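Table repair and refinishing: what we learned over the winter

The refinishing group at Ivside met through December and most of the cold months after it, and the work was nearly all kitchen and dining tables. Members asked for a write-up of the methods that held up, so the notes from those evenings have been put together in one place.

Start by finding out what is already on the wood. Put a few drops of denatured alcohol on a hidden spot, such as the underside of a leaf, and wait a minute. Shellac goes soft and sticky. Lacquer softens with lacquer thinner and ignores the alcohol. If neither one does anything, the finish is probably varnish or polyurethane and will need a stripper or sandpaper. Oil finishes are usually easy to tell by feel, as there is no film sitting on top.

A table that only looks dull may not need stripping at all. Wash it with a little dish soap in warm water, dry it right away, and then wipe it down with mineral spirits to lift old wax and polish. Several tables that came in as full jobs went home after this step. One from the Nicholas Street hall had so much polish built up on it that the rags came away brown, and the finish underneath was sound.

White rings are moisture in the finish and can often be rubbed out with a soft cloth and a very small amount of alcohol. Use a light hand. Black rings are in the wood itself and call for oxalic acid, sold as wood bleach. Wear gloves and eye protection, mix it as the package says, and treat the whole top so the color stays even. Rinse it well and let it dry overnight before doing anything else.

For sanding, go with the grain and don't skip grits. We used 80, then 120, then 180, and stopped there for oil. Veneer is the exception. It can be thin enough to sand through in a few passes, and once that happens there is no good fix, so strip it with chemicals and sand by hand only at the end.

Stain caused more trouble than anything else this winter. Pine and maple take color unevenly, and a coat of conditioner helped on pine but did less on maple. Gel stain gave the most even results on both. Test on the underside first — the color on the can lid is no guide.

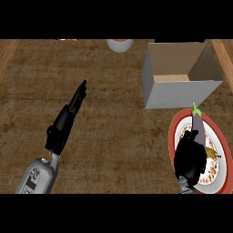
For the top coat, wiping varnish was the favorite. It goes on with a rag, dries fast enough to keep dust out, and can be touched up later. Put on 3 thin coats and scuff lightly between them. Keep the room near 70 degrees if you can. The shop at Hiltasent was colder than that for most of January, and coats that should have dried overnight stayed tacky for 2 days.

Rags soaked with oil or oil-based varnish can heat up and catch fire on their own. Spread them flat outdoors until they are stiff, or put them in a metal can filled with water and close the lid. Please do not leave them in the trash bin by the door.

The spring session starts on 13th March at the Zultero workshop and will cover loose joints and chair legs. There is room for 17 people. Bring one small piece that you can carry in by yourself, along with gloves and an old shirt. Clamps and glue will be there.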